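La regleta de la mesa

2021-09-20

En casa tenemos una regla desde junio: en la mesa de trabajo hay una sola regleta y ningún cargador se queda puesto cuando nadie lo usa. Mi familia la encuentra exagerada. Yo creo que debería ser lo normal en cualquier casa.

Antes de la mudanza a Clirville guardábamos los cargadores en un cajón. Al vaciarlo salieron 26. Muchos venían de teléfonos que ya no existen y varios no sabíamos ni de qué eran. En la tienda Manzano me dijeron que es lo habitual, que la gente compra otro porque no encuentra el que tiene. 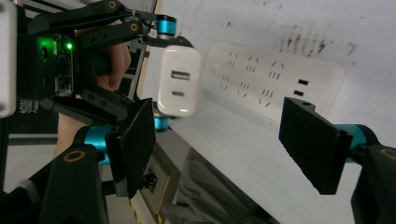
Un cargador con un puerto USB-A y otro USB-C sirve para casi todo lo que hay en una casa como la nuestra. Nos quedamos con 7 y el resto fue al punto limpio de Ploltilard. No hemos echado en falta ninguno.

Lo segundo es el sitio. Una regleta en el suelo, detrás de un mueble, acaba llena de polvo y de enchufes que no se desconectan porque cuesta agacharse. Encima de la mesa se ve lo que está conectado y se llega al botón sin mover nada. Es más fea, eso lo admito, y el cable que cae por el borde molesta a quien pasa por ese lado. Prefiero ese cable a la vista que el nudo de antes. 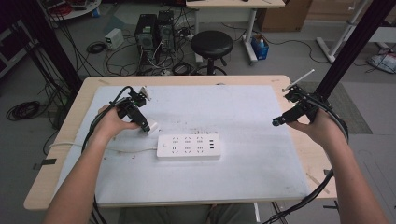 La regleta blanca sobre el tablero, con el cable hacia la izquierda.

Hay quien propone muebles con enchufes integrados. Miré uno de Imico que costaba 900 euros, y cuando se estropee una toma habrá que desmontar medio escritorio. Una regleta se cambia en un minuto.

Tampoco pido que se desenchufe todo cada noche - yo misma me olvido a menudo. Pido que, antes de comprar otro cargador, se dediquen 10 minutos a mirar en el cajón.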